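About Linent

Linent is a language school for adults. We teach Spanish, Portuguese and Hungarian to people who have jobs, families and not much spare time, and we have been doing it in the same building on Marín Street since we opened. The school is owned by the people who teach in it.

How the school began

The school was started by Telmo Quintana and Noémi Kiss, who met while teaching evening classes at a larger college. The college ran its language courses by the term, with up to 30 people in a room and one textbook for everyone. By the middle of each term half the chairs were free. Telmo and Noémi kept a list of the reasons people gave for leaving. Most of them came down to the same few things: the pace was wrong, they missed two classes and could not catch up, or they had hardly spoken.

They rented two rooms above a shop that sold sewing machines and put up a notice for a Spanish course and a Hungarian course. The Spanish course filled. The Hungarian course had four students, three of whom were married to Hungarians, and it ran anyway. Two of those four still come to the reading group.

When the sewing machine shop closed we took the ground floor as well. That gave us a proper entrance, a kitchen and somewhere to keep the books, which until then had lived in boxes on the stairs. Portuguese was added the following August, when Patricio Llorente joined us.

What we teach

Spanish is taught at six levels, from complete beginner to advanced. Portuguese is taught at four levels. We teach European Portuguese as the main variety, and students who need Brazilian Portuguese for work or family can ask for it in one-to-one lessons. Hungarian is taught at three levels, with a reading group for people who have finished the third.

Every group course lasts 12 weeks, with one lesson a week of 90 minutes. We keep groups to 10 people. If an eleventh person wants to join, we put their name on the waiting list and open a second group once there are enough names to run it.

We also teach one-to-one, in person or by video call. These lessons can be booked singly. They suit people with shift work, people preparing for an exam, and people who have learned a language at home and want to sort out the grammar or the spelling.

We do not teach children. Parents ask us quite often, and we pass them on to other schools in the area that do it well.

How lessons work

A lesson normally begins with talking. The teacher asks about the week and everyone answers, in whatever they can manage. At beginner level this takes five minutes and at advanced level it can take half the lesson. After that there is a piece of new language, a text or a recording, and practice in pairs. We change the pairs each week.

We use our own course books, which we call the Nunano books. Telmo wrote the first Spanish one over two summers, and the others have followed the same plan. Each unit is built around a short conversation between people who live in the same block of flats. They borrow ladders, complain about the lift, lose parcels and look after each other's cats. The grammar comes out of what they say. A student once told us that she had learned the subjunctive from an argument over a parking space, and that unit has been left alone ever since.

The books are revised every few years. The present Spanish edition has 59 units across the six levels, and the word list at the back runs to 1670 entries for the first three levels together. We chose the words by going through what students had tried to say in class and could not. So "plumber", "overdraft" and "stepdaughter" come early, and "zebra" does not come at all.

Homework is short and optional. Teachers will mark anything that is handed in, and it comes back at the next lesson.

If you miss a lesson

Everybody misses lessons. When you do, your teacher sends you a page of notes with what was covered and which exercises to look at. If you miss two in a row, you can book a free 20-minute catch-up call before you come back. Notes are sent within two days. If yours have not arrived, write to the office, as they have probably gone to an old address.

The people

Telmo Quintana teaches Spanish at the upper levels and looks after the course books. Before the school he worked as a proofreader for a publisher of railway timetables, and he still checks every page we print.

Noémi Kiss teaches Hungarian and runs the reading group. She also does the level interviews for new students in all three languages, with help from the others for Portuguese. She grew up in Pécs and studied linguistics.

Patricio Llorente teaches Portuguese, and Spanish to beginners. He is from Vigo, spent nine years in Porto, and is used to moving between the two languages in a single morning. He teaches most of our early classes, which start at half past seven.

Ignacio Miranda teaches Spanish one-to-one and prepares students for exams. He joined us after a long time in secondary schools.

Damián Lozano runs the office. If you ring, it is Damián who answers, and if you write, it is usually Damián who writes back. He keeps the timetable and the waiting lists, and he can tell you which courses still have places.

The building

We have four classrooms, two on each floor. The two upstairs are reached by a staircase only, so anyone who needs step-free access should tell us when they enrol and the whole group will be given a room on the ground floor. There is a toilet on each floor, and the one on the ground floor is wheelchair accessible.

The kitchen is open to students before and after lessons. There is a kettle and a fridge, and a shelf of mugs that anyone can use and everyone is asked to wash.

The library is in the corridor on the ground floor. It holds novels, children's books, cookery books and a good many old magazines in the three languages we teach. You can borrow two at a time. There is a notebook for writing down what you have taken. The Hungarian shelf was given to us almost complete by a former student who was moving abroad - it is much better than a school of our size could have bought.

The nearest bus stop is Lemel Road, four minutes on foot. Bicycles can be left in the yard behind the building. There is no parking of our own, and the street outside is for residents until six in the evening.

Fees

Fees for each course are listed on the timetable page. The price includes the course book for that level. You can pay for the whole course at the start or in three parts. We give a reduced rate to students, to people who are out of work and to anyone over 65, and we take your word for it.

If a course does not suit you, tell us before the third lesson. We will move you to another group or give back the cost of the lessons that remain.

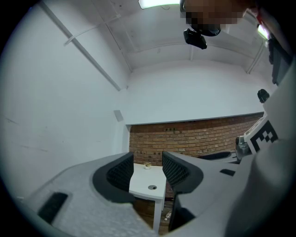
Do I need to take a test before I join a course?

Complete beginners can enrol straight away. Everyone else has a 15-minute conversation with Noémi or one of the other teachers, in person or by phone, and we suggest a level from that. There is nothing written and nothing to prepare. If the level feels wrong after the first lesson, you can change it.

Exams and certificates

Our own courses do not end in an exam. If you have attended at least nine of the lessons, we will give you a certificate of attendance, and some employers ask for this when they are paying the fee. Ask Damián for it in the last week.

Students who want an official qualification take it at an outside exam centre. Ignacio can advise on which exam to enter for and when. He usually recommends six to eight one-to-one lessons beforehand, with the last one a few days before the exam.

Things we do outside lessons

The conversation evening is held once a month in the larger ground-floor room. It is free for current and former students. Each table has one language, and you can move between tables.

The Hungarian reading group meets every second week and reads one book a term, slowly. New members should be comfortable reading a newspaper article with a dictionary.

In August the school is closed for teaching, but the office is open in the mornings and the library can still be used.

Getting in touch

The office is open from ten until seven on teaching days. You can call in without an appointment, though the quarter of an hour before each lesson is busy. Messages sent through the contact form are answered by the next working day. For questions about a course you are already taking, please write to your teacher directly.

Page last updated 2026-04-15.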